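Reading the Gravel Terraces at Orkonwood 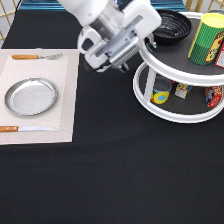 Yeshi Ayele

I have been going back over my notes on the river terraces below Orkonwood, mostly to settle a disagreement with myself about how many there are. The old survey sheet shows 4. I now think one of those is a slumped piece of the terrace above it, which would leave three.

For anyone who hasn't dealt with terraces before: a river lays down gravel across its valley floor, then cuts down through it. What remains of the old floor is left standing as a bench on the valley side. Repeat this and you get a flight of benches, oldest at the top. The trouble starts when a bench is eroded into short pieces and you have to decide which pieces belong together.

Height is the usual first test. The top bench stands about 60 feet above the present river and is easy to follow along the east side. The next one down is broken by two side valleys, and the doubtful piece sits just downstream of the second. Its surface is 11 feet lower than the bench it may have come from. That is too much for the normal downstream slope over such a short distance, so the survey made it a separate terrace.

I think the survey gave too much weight to height and too little to what the gravel is made of. Yupin Wannasri and I did pebble counts there in September, using the bank exposed by the new farm track. The doubtful piece and the second bench both contain a brown, well-rounded quartzite that is missing from the lower gravels. The flint in both is heavily stained. The bedding in the doubtful piece also dips back toward the hill, and river gravel laid down in place should not do that. A rotated slump block would.

There are two weak points. The track bank shows only the outer edge of the deposit, and gravel near the edge of a bench often sags a little whatever its history. Also, quartzite can be reworked from a higher terrace into a lower one. If that happened here I would expect it to turn up further down as well, but the lowest gravel is badly exposed and my sample from it was small.

Trinh Khổng has suggested hand augering behind the block to look for a back scar filled with finer material. The ground is stony and I expect slow progress. If we hit silt or clay between the gravel and the hillside, I will redraw the section. If we hit bedrock at a steady level, the survey was probably right and I will put the fourth terrace back.

Heights are by hand level from the bench mark on the bridge, closed back to the start with an error of 2 inches.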